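Section 4: Setting Up Your Lania Laundry Basket

Before you carry the first load, take a few minutes to go over the basket and find it a good home. We know it is tempting to throw the towels in and get going – most of us have done it – but a little care on the first day pays you back for years.

1. Peel off the paper label and wipe the basket inside and out with a damp cloth. A drop of dish soap is plenty.

2. Run your fingertips along the inner walls and the edges of the slots. If you find a rough bit left over from molding, rub it down gently with an old nail file.

3. Choose a flat spot on the floor, at least 8 inches from any heater or dryer vent.

Caution: Please don't stand or sit on the basket, even when it is upside down, and don't let the little ones ride in it.

4. Put jeans and towels at the bottom and shirts on top. Stop a hand's width below the rim, so that nothing slides off on the stairs.

Note: Damp swimsuits and dishcloths can wait in the basket for an hour or two, but please not overnight. In June we always get letters about musty beach towels!

5. Lift with your knees bent and the basket close to your body.

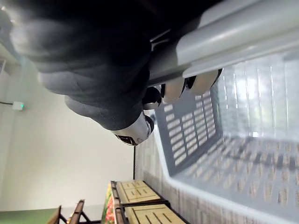 A full basket is heavier than it looks, and good carrying starts with a good grip. Curl your fingers right around the rim and under it, and let your whole hand share the weight. The rim is a thick, smooth bar of pale gray plastic with a shallow groove running along its length, so give that groove a wipe now and then, as lint does like to settle there. The rows of slots in the side panel let air through to the clothes, and you will want to keep that side turned away from the wall when you set the basket down.

6. Once a month, rinse the slotted base under the shower and let it dry fully before you fill it again. For stubborn lint, an old toothbrush works nicely.

Caution: Don't use bleach or scouring powder, and never pour in water hotter than 125 °F.

Storage for the basket's folding lid is covered in Section 5.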